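Plalance Community Science Rooms
Annual workplace inspection — August
Site: Ferbridge, ground floor
Inspected by: Huệ Thân
Report no. 3245

Ratings: OK, Fix (local staff can do it), Refer (needs a tradesperson or building management). Comments follow each item.

1. Entry, corridors and exits

1.1 Exit doors open fully from inside without a key — OK
1.2 Exit signs lit — Fix
Sign over the rear door is dim. Tube on order.
1.3 Corridor clear width at least 100 cm — Refer
Narrows to less than that beside the old photocopier. Same comment as last year. The copier belongs to the building, so Nelislow Property will have to move it.
1.4 Floor coverings flat, no lifting edges — Fix
Carpet tile loose outside Room 19. Taped for now.
1.5 Evacuation diagram current — Fix
Still shows the wall that came out when the kitchen was enlarged. The assembly area is correct.

2. Fire equipment

2.1 Extinguishers mounted, tagged and in date — OK
2.2 Fire blanket in kitchen — OK
Moved from above the stove to beside the door, as asked.
2.3 Nothing stored within 600 mm of the switchboard — Fix
Folding chairs again. Removed while I was there. Please paint the floor line.

3. Electrical

3.1 Leads tested and tagged — Fix
Kettle and one laminator out of date.
3.2 No power boards plugged into power boards — OK
3.3 Safety switch push-button test — OK
Done at 7.30 am before anyone had logged on.

4. Kitchen

4.1 Hot water tap labelled — OK
4.2 Fridge clean, food dated — Fix
Bottom shelf. No food or drink from the kitchen goes into the lab, and no lab material comes into this fridge. Put the sign back up.
4.3 First aid kit complete — Fix
Short of burn gel and saline. Kit list is inside the lid.

5. Storeroom

5.1 Heavy items between knee and shoulder height — Fix
Paper cartons are on the top shelf. Swap with the Christmas boxes.
5.2 Shelving fixed to wall — Refer
The Siliņa unit on the left is fixed. The one on the right rocks when pushed.
5.3 Step stool in good order — OK
Rubber feet replaced.

6. Lab benches

6.1 Stands and racks sit flat on the bench — OK 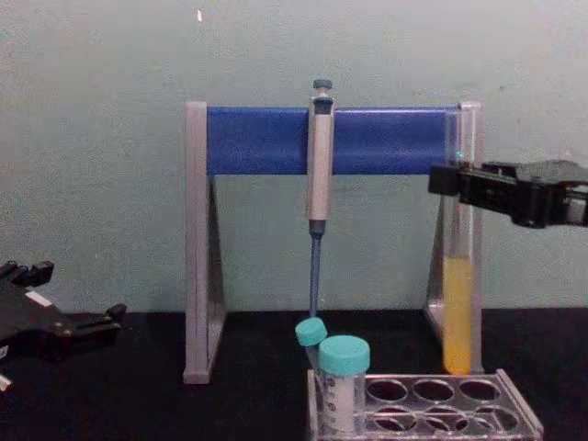 Item 6.1: pipette stand with blue crossbar, black benchtop.

6.2 Chipped or cracked glassware discarded — Fix
One beaker binned during the visit. Check the rest of that drawer.
6.3 Eyewash reachable and flushed weekly — Fix
Reachable, but the log has gaps. Whoever opens up should flush it and initial the sheet.
6.4 Safety data sheets available — OK
Paper folder and shared drive match.

Items marked Fix are due by the end of next month. Send me a note when the copier has gone and I will re-measure the corridor.

H. Thân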